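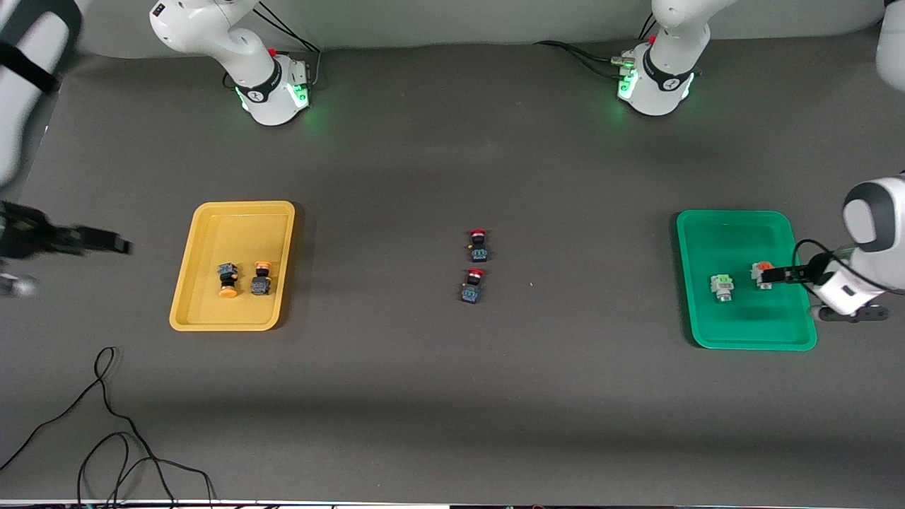 黄色と緑のトレーの間に伸びる2本の白いロボットアーム

所属と帰責のあいだ　集団に属する者は何を引き受けるのか

ある集団の行為について、構成員はどこまで責めを負うか。この問いは倫理学では古く、近年は企業、信徒団体、地域組織を横断する主題として扱われている。議論が混乱しやすいのは、「責任」という語が少なくとも二つの異なる関係を指すためである。

第一は因果的な寄与に基づく責任で、当人の行為が結果の発生に関わった度合いによって測られる。第二は成員性に基づく責任で、寄与の有無を問わず、その集団の一員であること自体から生じる。前者は分割できるが、後者は分割に適さない。社会哲学者のクーロシュ・ホスラヴィはこの区別を「持ち分」と「名義」と呼ぶ。彼の用語では、退会によって消えるのは将来の持ち分であり、過去の名義は残る。

ホスラヴィが検討材料に用いるのは、港町ススカの相互扶助組合プレルネルの事例である。組合は成員931人を擁し、長年にわたり、特定の宗派に属する住民の加入申請を慣行として退けていた。規約に排除条項はない。審査を担う4人の委員が、理由を記さずに不承認の印を押していたにすぎない。慣行が明るみに出た11月、退会届は41通に達した。

退会者の多くは「知らなかった」と述べた。パナギオティス・クルクラスは、この弁明を認識の問題として処理することに反対する。知らなかったという事実は、知る機会の有無、および知ろうとする義務の有無と切り離して評価できない。議事録は閲覧室に置かれ、土曜の午前には誰でも読めた。クルクラスが閲覧簿を調べたところ、成員の署名は乏しく、大半は会費の額を確認する目的の来室だった。

これに対し、アラバ・アーサーは義務の過剰拡張を警戒する。現代の生活者は雇用主、保険、学校、自治体など多数の集団に同時に属しており、そのすべての意思決定を監視することは不可能に近い。監視義務を一律に課せば、義務は履行不能となり、規範としての効力を失う。アーサーが提案するのは、離脱の費用と発言の費用を別々に見積もり、発言の費用が低い場合に限って沈黙を非難の対象とする基準である。プレルネルの総会では挙手のみで発言できたため、この基準によれば成員の沈黙は非難を免れない。一方、同じ慣行が雇用契約の内部で行われていた場合、結論は変わりうる。

アーサーの基準には難点もある。費用の見積もりは当人の立場に依存する。エリケム・ウンベイが組合員に行った聞き取りでは、古参と新参とで挙手への抵抗感が大きく異なっていた。加入2年目の成員の一人は、審査に異議を唱えれば自分の加入経緯まで問い直されると考えていた。形式上の費用がゼロでも、実質上の費用は残る。

もう一つの論点は、外部からの非難が持つ機能である。慣行の発覚後、組合に届いた抗議の書簡は1469通を数えた。テオフィルス・アッカの分析によれば、その相当部分は審査制度の改正に触れておらず、差出人が当該集団と無関係であることの表明に紙幅を割いている。アッカはこれを「距離の宣言」と分類し、道徳的批判とは区別して扱うべきだとする。差出人の中には、同種の審査を行う別の団体フレレックスの会員も含まれていた。

ここから、非難する資格という古典的な問題が生じる。同じ過ちに関与する者の批判は、内容が正しくても、批判者の立場によって効力が減じるのか。アッカは、批判の真偽と批判者の資格は独立の変数であり、後者の欠如は前者を損なわないとする。ホスラヴィは部分的に同意しつつ、資格を欠く批判は相手に応答義務を生じさせないと留保をつけている。

組合は現在、不承認の理由を書面で通知する方式に改めている。過去に退けられた申請の扱いは決まっておらず、次の総会で再審査の範囲が諮られる。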